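Workshop Corner > Benches, Shelving & Storage
Topic: white top marks, scuffs wont come off

hollowpeg
Ok quick one. White bench top, came with the room when we moved in at Undmont. Light smudges all over plus scuff marks. Soap and water gets the smudges, does nothing for the scuffs. Wood strip on the far edge so I don't want to soak it. What are people using? Melamine sponge?

tansy_r
Melamine sponge yes but go easy. It's sanding, basically. I dulled a patch on mine the size of a dinner plate and now it grabs dirt faster than the rest.

bracketeer
Disagree, I've used them on white tops for 9 years and no dull spots. People press too hard. Wet it, wring it, light circles, done.

tansy_r
9 years on the same top?

bracketeer
3 tops. Still.

oldmill44
Isopropyl on a rag first. Most black scuffs are just rubber or felt rubbed off on the surface, they aren't in it. Keep it off the wood strip, takes the finish right off. Masking tape along the edge if your hands are shaky like mine.

hollowpeg
Have isopropyl. Will try tonight. Also theres a thin blue line running down the middle toward the front, very faint. Pen? Chalk line?

bracketeer
Chalk would be gone with soap. Pen.

oldmill44
Or a layout line somebody wanted there. Ask before you wipe it!! I cleaned one off a shared bench at Ziltau once and heard about it until April.

hollowpeg
Good point, asking.

quillback
Going to be the unpopular one. Leave the top alone, it's a work surface. Put the time into the shelves and the floor. Every shop I've been in has a spotless bench and boxes you trip on

tansy_r
He asked about the bench though

quillback
And I answered. Post a pic of the room, bet I'm right.

hollowpeg
Fine. Took it before any wiping, October 13, 2019

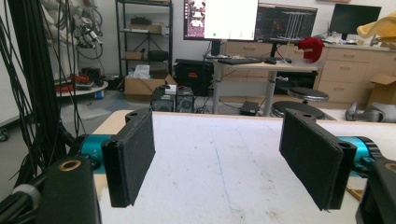
White top, wood strip on the far side, shelves behind

quillback
Called it. Open box on the floor right in front of the shelving, bag sitting on top of it. Get that up off the floor and you can reach the shelves again.

oldmill44
Round low table would bug me more. Red and black stuff piled on it, every low table turns into a dump. And get some hooks for those cables on the wall side, velcro ties, loop each one seperately.

bracketeer
Top is not bad at all. Light scuffs. I'd do the sponge and be finished before lunch.

tansy_r
Isopropyl FIRST. Then sponge if you must.

hollowpeg
Ok ok. Plan is rag and isopropyl, then the floor box. Black shelving is solid btw, a Hunt unit, wouldn't mind a second. Angate wants 1399 for the big one so that's a no.

quillback
1399 for shelves?? Look for used. Office clearouts, they practically beg you to haul it off.

oldmill44
Check the feet on used ones, mine rocked. Shimmed it with cardboard, still there.

hollowpeg
Update, blue line stays, it's somebody's center mark. Smudges gone. Scuffs maybe half. Trying the sponge on a corner tommorow, lightly, before anybody yells

bracketeer
Lightly is all I ever said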